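Melamine sponges and other stuff under my sink

I keep a short list taped inside the cabinet door, and my sister-in-law Zdenka keeps asking me for it, so I finally typed it up (you're welcome, Zdenka!).

White surfaces first. I have a white worktable and it shows everything, coffee rings most of all. Baking soda and a few drops of water, mixed into a paste, left on for 19 minutes while I do something else. Wipe, rinse, wipe again. For pencil marks I go straight to a damp melamine sponge, light pressure, and I try a corner first. Those things are basically very fine sandpaper and they'll dull a glossy finish in no time.

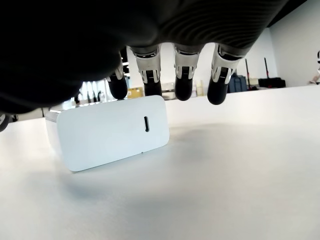
White block, black fingertips.

Second, sticky labels. Warm the label with a hair dryer, peel slowly, then rub the leftover gunk with cooking oil and wash with dish soap. I paid way too much for a bottle of Noven label remover last January and the oil did the same job!

Third, plates. Gray scuffs on colored plates are usually metal from your knives and forks, so scrubbing with soap gets you nowhere. Cream cleanser on a wet cloth, small circles, then a really good rinse. Go easy if there's a gold rim or a hand-painted pattern.
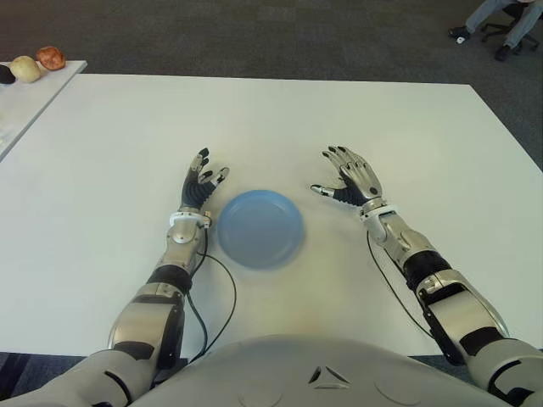

Drains and smells

Boiling water down a plastic pipe is a bad idea, hot from the tap is plenty.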